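Marek Vávra
February 2025

Some people asked me how it was to rent a holiday flat in Clunen for a whole month outside the season. I promised to write it down and then I did not. So now I do it, in small pieces, a thread.

First the facts. Two bedrooms, top floor, a balcony towards Traltach bay. We booked it for 30 nights in November, through Adedetti. My wife worked from the flat, I worked half of the time and walked the other half. Our daughter came for the last week.

The price. In summer the same flat costs per week almost what we paid for the month. This is the main reason to go in November and I will not pretend it was the poetry of empty beaches.

But you do not find this monthly price on the page. On the page you see the nightly price multiplied, with a small discount. I wrote to the owner before booking and asked politely if she has a winter price for a long stay. She answered the same evening with a new offer.

I think many people are shy to ask. I was also shy, I wrote the message and deleted it and wrote it again. In my language it sounds a little rude to speak about price with a stranger. In this business it is normal, the owner told me later that in winter most of her guests ask.

What I wrote, if it helps somebody: who we are, how long, that we do not smoke, that we do not need the linen changed every week, and what would be the best price for the month. Short. No story about how poor we are.

Next: the heating. Please, please ask about the heating before you book anything by the sea in winter. "Heating available" can mean many things. In our case it meant electric radiators in the bedrooms and a stove in the living room.

The wood for the stove was included, the electricity was included "for normal use". I asked what is normal use. The owner sent me a number of units per week and a photo of the meter. I wrote the number in my notebook and every Sunday evening — sorry, my wife says it was not always the same evening — I looked at the meter.

We stayed under it, except for the week when our daughter was there. She takes long showers. The owner did not ask for anything extra but I was ready to pay and I told her so.

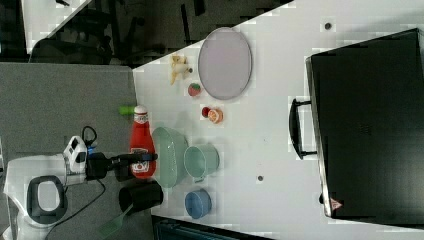 Plate, banana peel and a black case on the table.

Back to the list. The damp. Traltach is beautiful and it is wet. The towels did not dry on the balcony, not one time. There was a folding rack in the cupboard of the hall and it stood by the stove for the whole month like a member of the family.

If you look at photos of a winter flat, look for this: where will I dry things? Nobody takes a photo of it, so you must ask. A tumble dryer would be better than the view, on some days.

The view was very good, though. In the morning the water was grey and flat and the ferry came out from behind the headland with its lights still on. I drank my coffee there in my winter coat with the door closed behind me, because my wife did not want to heat the bay.

Getting there. The bus from the station stops by the harbour, and from the harbour it is nine minutes uphill with luggage. The listing says "a short stroll". I would like to meet the person who strolls up there with luggage.

There is a taxi, but you must call it the day before. In summer it stands at the station, in winter the driver has another job. The owner gave me his number after I asked, and he was very kind and told us which bakery is open.

About shops. In November half of Clunen is closed. This is not a complaint, I only want you to know. The bakery was open in the mornings, the small supermarket until early evening, the chemist when the chemist was in. For fish you go to the harbour and you look if there is somebody.

And there is Myung, the little restaurant behind the church, which was open for the whole winter. We ate there more than we planned. Noodle soup, dumplings, pickles in small bowls. The windows are always steamed up and you cannot see inside from the street, so on the first evening we walked past it and thought it was a laundry.

Ask for the table next to the radiator. Bring cash, the card machine has its moods.

The kitchen in the flat. It was said to be "fully equipped". For me, fully equipped means that I can cook a dinner and not only a pasta. It had good pans, a good oven, and knives which could not cut a tomato. I bought a small knife at the supermarket and left it there for the next people.

Other things we bought and left: a bath mat, a grater, a second reading lamp bulb. Things we took from home and were happy about: slippers, a long extension cable, our own coffee pot, a hot water bottle. The hot water bottle was my wife's idea and I laughed at it. I laughed for one evening.

Internet. It is written everywhere "fast wifi". Ask for a screenshot of a speed test, from the room where you will work. The owner sent me one without any problem. In the living room it was very fine. In the small bedroom it was weak, and she had written this honestly, so I could not be angry.

My wife took her calls in the living room and I sat in the small bedroom with the bad connection and read books. It was a fair solution in my opinion.

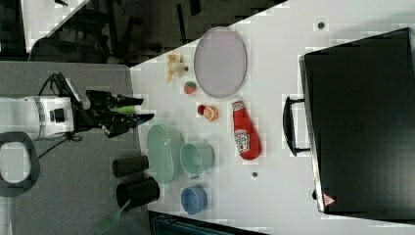

Toy banana and toy strawberry by the oval plate.

Now the part for which I started this thread: the cleaning fee and the deposit.

When we left, Adedetti wanted to take 3000 crowns for "additional cleaning". We had cleaned everything, the oven too. I even cleaned the glass of the stove with newspaper and ash, as my grandmother did, and I was proud of it.

I did not write an angry message. I wrote to the owner directly and asked if something was wrong with the flat. She did not know about it! The fee is added by the system when a stay is longer than some limit, and the owner must untick a box if she does not want it. She did not know there was a box.

She unticked it and the money came back, but it took its time. In between I talked with the customer support, each time with a different person, and each time I had to begin from the beginning. So keep the messages. Keep all of them in one place, inside the app, not in your private phone messages.

Also take photos on the day you arrive and on the day you leave. Walk through the rooms and make a photo of each corner, the inside of the fridge, the mattress, the scratches on the floor. It feels silly. I did it on the last day and forgot it on the first, so I could prove how the flat looked at the end but not at the beginning.

There was a mark on the arm of the sofa. I am quite sure it was there before us. The owner was also sure. With another owner this could be a longer thread.

Read the cancellation rules separately for long stays. For a week you could cancel until a few days before. For a month the rules were different, much more strict, and this was written in a line which you must open with a small arrow. I found the arrow after I paid.

Somebody asked me in private if a month is not too long in such a small place. In the second week I thought yes. It rained, we had seen the lighthouse, we had seen the church, and I knew the dogs of the street by sight. Then it became better again. The woman in the bakery stopped asking what I want and only put the rye loaf on the counter.

Walks, for those who asked: the path around Traltach bay is good in all weather if you have proper shoes. The upper path to the lighthouse is not good after rain, the clay sticks to you and you grow taller with each step. Take the road instead and be patient with the cars, there are few.

At low tide you can go across the sand to the old landing place. Look at the tide table which hangs by the harbour office. I did not look at it properly and I came home the long way, with wet trousers, and had to use the drying rack.

With children? Our daughter is grown up, so I cannot say much. There is a playground by the school, and the swimming pool in the next town is open in winter. The bus goes there, but check the last one back. The winter timetable is a different sheet of paper from the one on the wall in the flat.

With a dog? The flat did not allow it, but the house next to it does, and it belongs to the brother of the owner. It has a garden with a fence and, I am told, a dryer. I looked at the fence and I confirm the fence.

Would I book by Adedetti again? Yes, I think so. The search is good, the map is good, and the payment was safe. I would only check the final bill line by line before I press the button, and ask the owner about each fee I do not understand.

We did already write to the owner for next November. She offered us the same price and asked if we want the knife kept in the drawer. I said yes please.

If you have questions about Clunen, write them under this thread and I will answer in the evening. I do not know anything about parking, we came by train.

One correction to what I wrote higher up: my wife reads this and says the hot water bottle was two evenings.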